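Home Features The Table Clear-Out
Features
June

Small things pile up faster than large ones. When we moved out of the house on Brostine Road, I had 384 items on my list, and most of them would fit in one hand. The sofa took ten minutes to deal with. The toys and odds and ends took 16 evenings.

The method I ended up with needs one bare table and a few containers.

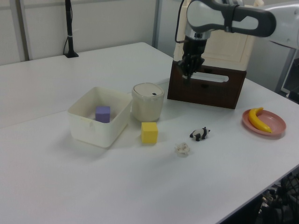
Containers come first, before any sorting. I used to buy matching sets from Fernaletti, and they looked good on the shelf and held the wrong things. Mixed ones work better for me. A brown wooden box with an oval handle slot is easy to pull off a shelf, and an open white bin lets you see a purple foam cube without digging for it. Lids are for things you use once a month or less.

Work in rounds of 3 minutes. Pick up one thing, decide, put it down in its new place. Toy food goes with toy food, blocks with blocks. A banana on a plate can stay on its plate if that is how it gets played with. Throw out crumpled paper as you reach it.
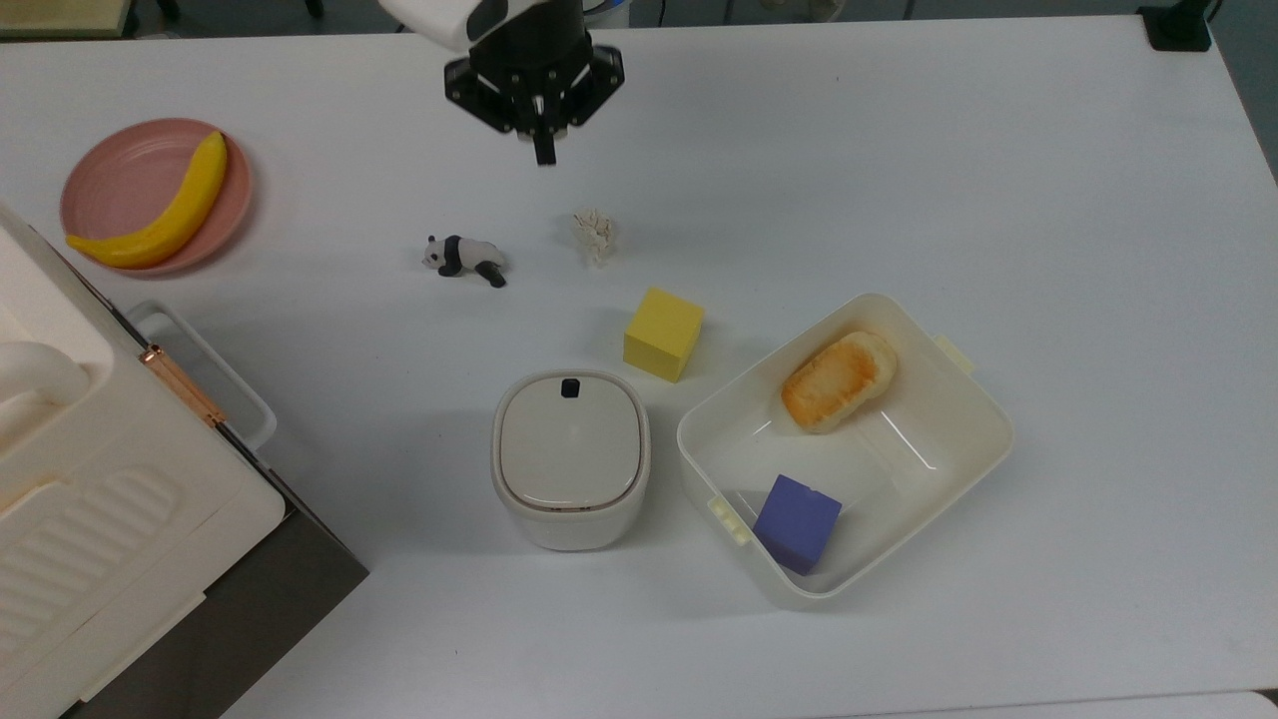 Where the rest goes

I gave some 268 items to the Dumitrescu thrift shop in Skodidthorpe. They take toys in the morning only, and they want them clean and in open boxes.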